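4. Simulation Model and the Drawer Task

4.1 Scope of the model

The arm was built in the shared workshop at Lencombe over one winter, using the printers, the small lathe and the bench space available to all members. Bench time was limited to 2 hours in an evening, and the arm had to be taken down and stored at the end of each session. Under these conditions it was not practical to develop the grasping routines on the hardware alone. A simulation model was therefore prepared alongside the mechanical build, and the two were kept in step through a shared parts list. In this section the arm is called Sebastian, the name used in the workshop log, and the simulation is called the Prollari model, after the folder in which it was first kept.

The Prollari model covers the forearm casing, the wrist, the gripper fingers and the joints between them. The casings were taken directly from the files used for printing. Small hardware was kept wherever it could come into contact with an object and was left out elsewhere. Cables were not modeled. This last decision proved to be a mistake for the elbow, where the real cable bundle limits travel at one end, and a fixed joint limit was later added to make up for it.

4.2 Choice of task

The routines were developed on tasks that the workshop members could repeat at home with ordinary kitchen equipment. Three were considered: turning a tap, lifting a lid and pulling out the drawer of an air fryer. The drawer was chosen for the main study. It calls for a firm grip on a short handle, followed by a straight pull along a line set by the appliance and not by the arm. A small error in the direction of pull does not cause the grip to fail at once. It raises the side load on the fingers, and the appliance may begin to slide or turn on the counter before the drawer moves. An earlier version of the gripper, with hard printed fingertips, performed poorly in this respect, and its fingertips were replaced by soft pads before the trials reported here.

4.3 Contact settings

The contact between pad and handle was the hardest part of the model to set. Two values matter most: the friction of the pad and the stiffness of its surface. Friction was measured on the bench by pulling a weighted pad across a plastic offcut with a luggage scale. Stiffness was estimated by pressing the pad against a kitchen scale with a screw clamp and reading the travel from a dial gauge. Neither method is precise, and the values were treated as starting points only.

The values were then adjusted by hand until the simulated arm and the real arm let go of a test block at the same pull. The physics step was shortened during this work. With the longer step used at first, the pads sank into the block and pushed it away in a single jump, an effect that was never seen on the bench. The shorter step removed the jump but made each run slower, and long batches were left to run overnight on the workshop computer.

4.4 Procedure

Each run begins with the arm in its rest position and the appliance placed on the counter at a slightly different spot and angle. The controller, written for this project under the name Jetness, plans a path to a point in front of the handle, opens the fingers, moves in and closes them until the motor current passes a set limit. It then holds still for a short time before the pull begins. The hold was added after early runs in which the pull started while the pads were still settling.

A batch consists of 600 runs. A run is ended early if the arm touches the upper housing of the appliance, if a joint reaches its limit or if the grip is lost. For every run the log keeps the starting placement, the motor currents and the reason for ending. In the first full batch, 27 runs were ended by contact with the housing. All of these came from placements with the appliance turned far to one side, where the planned path brought the wrist too high. The approach path was lowered for these placements, and the batch was repeated with the same starting positions.

Rendered views were saved at the point of closing, and these were used to check finger placement by eye. Figure 4 gives one such view.

Figure 4. Simulated gripper closed around the drawer handle of the air fryer. 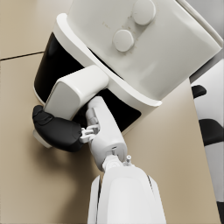

Finger placement was checked in this way before any change was made to the current limit. In several cases a weak pull had first been put down to low friction, when the fingers had closed too near the end of the handle. The limit itself was changed once, between the first and second batches, and was then held fixed for the bench trials.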